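July, mock shop bay, restock test for the snack fixture

2:40 pm. Back on the dark gray unit from Pladel. Want to settle facings before the Sarkar order gets signed off, and the layout sheet still says "TBD" for half of it.

Morning was mostly labels. Gastance planogram printed at wrong scale again, reprinted, still a hair off. Using it anyway. Item list is 1119 rev B, throw out any copy of rev A you find in the drawer.

Boxes go left, canisters right. Tried the mixed order first and didn't like it, you end up hunting for everything. Cookie boxes are a pain: thin, slick, want to slide if stood on end. Laid flat they hide the front panel, which the brand people will hate. Need some kind of lip or divider.

Canisters are easy. Gap between them matters more than I thought, too tight and you knock the neighbor over getting fingers in. Went with 3 cm on the sheet, may go wider.
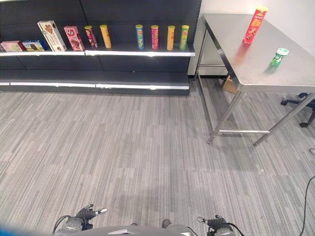 Which shelf gets the backstock?
The lower one, once the upper is fully faced. Nothing goes down there before that, and heavy stuff stays off it until the Pradex brackets are in.

Color order: keep arguing with myself. Light blue, magenta, yellow-orange, green looks good from the door, but sheet wants them by flavor. Leaving by color for now, will ask.

Steel table is for returns and odd items only, pls don't park tools on it. Bottles don't belong on the snack fixture at all, sheet has them under drinks.

Price strips: white edge takes the 12 mm tape ok, corners lift after about 3 hours. Try the other roll. Wipe edge frist, it's dusty.

To do
- dividers for boxes, measure depth of upper shelf again
- move the cardboard box out from under the table
- tidy cable on floor
- fix scale on planogram pdf
- flavor vs color, get an answer

Stopping 5:15. Fixture stays as is overnight, don't straighten anyhting, I want to measure the spacing before it gets touched.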